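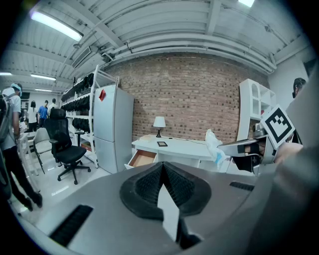

3.2 Setting and materials

All sessions took place in the Gellow room, a ground-floor workspace with a brick wall along one side and a hard floor. We kept the furniture to what a person might have in a small home office: a white desk with a front drawer, a table lamp, a few flat items for the desktop and a tall white fridge standing to the left of the desk. The desk has a curved front and its drawer opens towards the person sitting or standing there. It was pushed against the brick so that the lamp cord could run over the back edge.

We wanted a place that looked lived in but could be put back the same way each time. Gallagher's earlier work in the Hillo flat had used a full kitchen, and resetting it took longer than the tidying itself. A single desk is much faster to reset. It also gives people a real choice to make, as most of us are unsure what a desk drawer is for once the obvious things are on top.

3.3 What counted as clutter

Items were sorted beforehand into three groups: things that belong on the desk, things that could be stored, and waste. The waste group was made up of light, soft items such as used tissues and crumpled plastic bags. These are the things people in the Bautista interviews said they left lying around longest, and they are awkward in their own way. A bag changes shape as it is picked up, and a tissue weighs so little that people often drop it without noticing. We did not give participants a bin at the start of the session. They had to ask for one, or decide on a spot of their own. 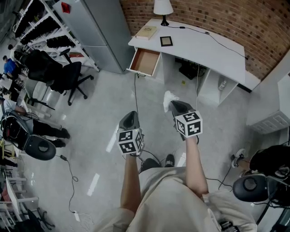
The drawer was left open and empty at the start of every trial. In the pilot we had begun with it closed, and four of the eight pilot participants never opened it at all. With the drawer open, all 20 people in the main study at least looked into it, and many used it as a first stop for anything they had not yet made up their minds about. Gearóid Gallagher, who ran the February sessions, noted that waste was sometimes put in the drawer too and then left there, even by people who later described the desk as finished.

3.4 Coding

Two coders worked through the recordings separately and marked each time an item was picked up, put down or moved to a new place. This gave 1323 handling events. An item moved within the desktop was coded as a shift, and an item taken off the desktop was coded as a removal. Where the coders disagreed — mostly over whether a nudge of the lamp or a straightened book should count — the event was discussed and settled using the rules in the Vorport coding guide. Items touched by accident were left out.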